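Irnine Simulationspaket für Greifaufgaben - Lizenz für Lehre und Entwicklung

Das Simulationspaket Irnine der Firma Skelulia dient der Vorbereitung und Erprobung von Greif- und Ablageaufgaben an virtuellen Roboterarmen. Es richtet sich an Hochschulen, Berufsschulen und Entwicklungsabteilungen, die Steuerungsprogramme vor dem Einsatz an der realen Anlage prüfen möchten.

Zum Lieferumfang gehören die Simulationsumgebung, ein Armmodell mit Greifer sowie die Objektbibliothek Nosham mit 33 Grundkörpern und Aufbauten. Form, Farbe, Masse und Reibwert der Objekte lassen sich einzeln festlegen. Eigene Geometrien können in den gängigen Austauschformaten eingelesen werden.
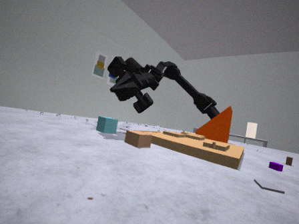 Die Anordnung der Objekte wird wahlweise von Hand vorgegeben oder nach einstellbaren Regeln zufällig erzeugt. Je Projekt können bis zu 2000 Anordnungen gespeichert und in beliebiger Reihenfolge abgerufen werden. Auch der Blickpunkt der virtuellen Kamera ist frei wählbar, einschließlich der Neigung. Gelenkstellungen, Greiferöffnung und Objektlagen werden während des Laufs mit gemeinsamem Zeitstempel aufgezeichnet.

Für die Anbindung eigener Steuerungen steht die Schnittstelle Ahuja zur Verfügung. Sie ist in der Grundlizenz enthalten; die Dokumentation liegt in deutscher und englischer Sprache vor.

Lizenzumfang
Grundlizenz: 2 Arbeitsplätze, Laufzeit zwölf Monate
Jahresgebühr: 600 Euro zuzüglich Umsatzsteuer
Aktualisierungen: während der Laufzeit enthalten
Erweiterung um weitere Arbeitsplätze: auf Anfrage

Die Freischaltung erfolgt nach Eingang der schriftlichen Bestellung. Lehreinrichtungen fügen ihrer Bestellung bitte einen Nachweis der Trägerschaft bei. Eine Weitergabe der Lizenz an Dritte ist nicht gestattet - dies gilt auch für Kooperationspartner innerhalb geförderter Vorhaben.

Technische Anfragen werden über das Kontaktformular entgegengenommen. Die telefonische Sprechstunde findet dienstags am Vormittag statt.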